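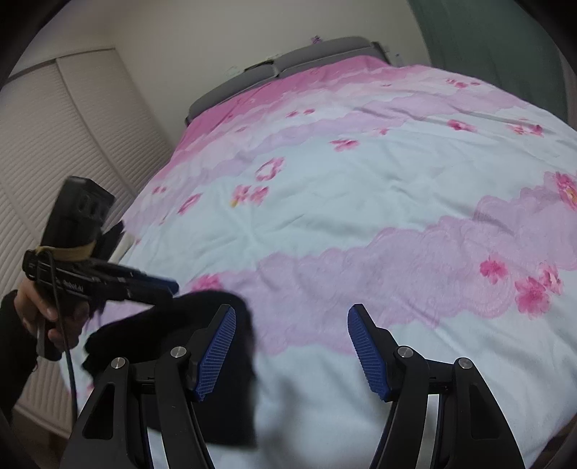
Mieczysław Olszewski said the swing chains were the wrong length again and he did not want to spend another spring mailing out extra links to people who'd already paid for a finished porch swing. Asked that this go first on the agenda. It went first.

Bamis Outdoor Furniture, product and dealer meeting
Dec 20, 2018, upstairs room, Dondton
Present: M. Olszewski, shop floor, office, delivery, two of the dealers (one by phone, bad line). Bulden sent regrets and a price sheet.

Minutes of the October meeting: read fast, passed. One fix, the cedar stain is "Harbor" and not "Harbour".

1. Porch swing chains

Chains cut for an eight foot ceiling. Lots of older porches in the valley are higher than that. Customer ends up with a swing at chest height or goes to the hardware store for whatever chain they have, which may not be rated for it. M.O. has seen rope used. Twice.

Options talked over:
- longer chain in every box, customer takes up the slack with the hook
- two lengths, customer picks at order
- leave it, sell an extension kit

Dealer on the phone wants one box, one length, doesn't want to stock two. Office agrees, two part numbers means the wrong one goes out. Extension kit got no support at all.

Decided: longer chain in every box, starting with the next run. Instruction sheet to be redrawn, current drawing shows the hook upside down anyway. M.O. to do the drawing, office to print.

Olszewski also said the springs should be in the box and not an extra. Costs too much this year. Left open.

2. The Joseph bench

Back slats. Joseph has been our best seller at Dondton and the complaints are all the same complaint, the middle slat sags a little after a summer in full sun. Not broken, just looks tired. Shop floor tried a thicker slat, fine but the bench gets heavy and one person can't move it off the lawn to mow. Tried a center brace under the seat going up to the back. Better. You feel it if you lean hard though.

Long talk about armrests here, not really on the agenda. Delivery would like them flat so a bench can be stacked upside down in the truck. Shop floor says the curve is what people like about it. No change.

Decided: center brace, moved back an inch, two test benches to sit outside the shop over winter and into summer. Look at them again before any change to the catalog photo. People with sagging slats to get a replacement slat and screws, no argument, no photo needed.

3. Stock count

251 chairs on hand, all colors. 200 of those are the folding ones. Too many folding. Nobody at the table would own up to the order, it was placed before the color chart changed and then a second order went in on top of it, looks like. Green is nearly gone, gray is gone, the rest is mostly the tan.

Dealer in the room would take tan at a discount if it can go out before the home show. Office to work out a price. No consignment this time, last time took until fall to get the money.

Lumber: Bulden raising the price on poly boards after the new year. Price sheet passed around. White and black stay put, everything else goes up. Asked if we should buy ahead. Shop floor says no room, back bay is full of (see above) folding chairs.

Decided: buy ahead on gray only, as much as fits on the mezzanine. Office to call Bulden.

4. Delivery

Over 30 miles we have been charging by the mile and it is a mess, drivers doing math at the kitchen table with the customer. Flat fee by zone proposed. Three zones drawn on the back of the price sheet, somebody please save it. Dealers fine with zones so long as pick up from their lots stays free.

Also, assembly. Drivers are putting gliders together on the spot as a favor and it makes them late for the next stop. From now on gliders go out assembled or they go out boxed. Customer picks when ordering, put a line on the form.

Complaint from delivery about the blankets, too few and full of holes. Approved six new ones.

5. Warranty wording

Tabled again. Office wants "residential use only" spelled out since a campground sent back a table that had been used as a stage. Olszewski wants hardware covered as long as the frame. Didn't agree. Office to bring both versions typed up next time so we can vote on acutal words.

6. Other

- Spring catalog cover: glider or Joseph. Show of hands, glider.
- Cushions. Still no good outdoor fabric in the stripe. Samples faded in the window. Keep looking.
- Lot sign light is out again.
- Keys to the back gate, whoever has the second set bring it back.

Next meeting after the home show, office will send word. Closed early, roads getting slick.

Minutes taken by office, send corections to the front desk.

Recent items
Minutes, October meeting
Dealer notice: color chart changes
How to store poly furniture over winter
Joseph bench assembly sheet
Home show booth schedule

Contact the Dondton office | Copyright Bamis Outdoor Furniture | Back to top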